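Plillberg Distribution Center automation

The automation of the Plillberg distribution center is a workplace program under which robotic arms took over part of the order picking at a grocery warehouse operated by Nendinance. The warehouse supplies convenience stores and staff canteens with packaged food, mainly canned goods, dry goods and bottled drinks. The picking cells are built by Bunis, and the software that assigns orders to them is called Carrier.

Background

Before the program, all orders at Plillberg were picked by hand. Pickers walked the aisles with a cart and a wrist scanner, and each shift was measured in lines picked per hour. The site stocks 3000 product lines. A study by the operator found that walking made up the larger part of a picker's shift and that most reported strain injuries involved the lower back or the wrist. Short-notice absence was highest in September, when canteen orders resume.

System

Each picking cell consists of a fixed arm, a two-sided linkage gripper, an overhead camera and a scale. Totes arrive by conveyor. Carrier selects the item and a grasp from a stored set, and the arm transfers the item to the order tote. The scale compares the weight with the value on file. If the two differ, the tote is diverted to a manual station.

New products are enrolled in simulation before they reach the floor. A technician loads a model of the package, sets its weight and surface friction, and runs grasps against it. Rigid packages with flat sides are the simplest to enroll. Bagged rice, shrink-wrapped multipacks and anything in a net remain excluded from the cells and are picked by hand.

Changes in job roles

The program created two new positions. Cell attendants look after up to 5 cells each, clear stopped totes and replace worn finger pads. Enrollment technicians prepare package models and approve grasps. Both positions were offered first to existing pickers, who received 60 hours of paid training. Florence Grewal, a former night-shift picker, became the first enrollment technician at the site and later wrote its handbook for package modeling.

The handbook requires that each package be tested upright, on its side and rotated to face away from the arm. It also sets rules for parts that can catch or bend, such as pull tabs, spouts and cardboard sleeves.

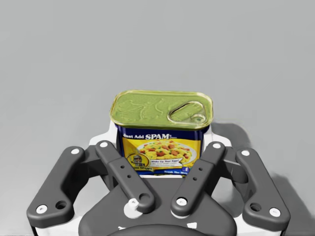

A grasp that passes in simulation is then tried on stock from the shelf at reduced speed. Dented cans are kept for this purpose — the handbook calls them "the worst case that still ships." Approval needs the signatures of 2 people, one of whom must have worked as a picker.

Working conditions

Line-rate targets were dropped for attendants and replaced by a limit on how long a cell may stand stopped. Attendants described the work as lighter but more interrupted, with long quiet periods followed by several stops at once. Noise from the conveyors led to a change in the placement of the manual stations, which were moved behind a partition.

Pickers who stayed in manual work reported a different effect. With the rigid goods gone to the cells, their share of heavy and awkward items rose — bagged rice in particular. The operator responded by adding lift tables and rotating staff between manual picking and cell duty at the midpoint of each shift. Pay grades for the two groups were merged after the first year of operation.

See also

Order picking
Robot end effector
Warehouse management system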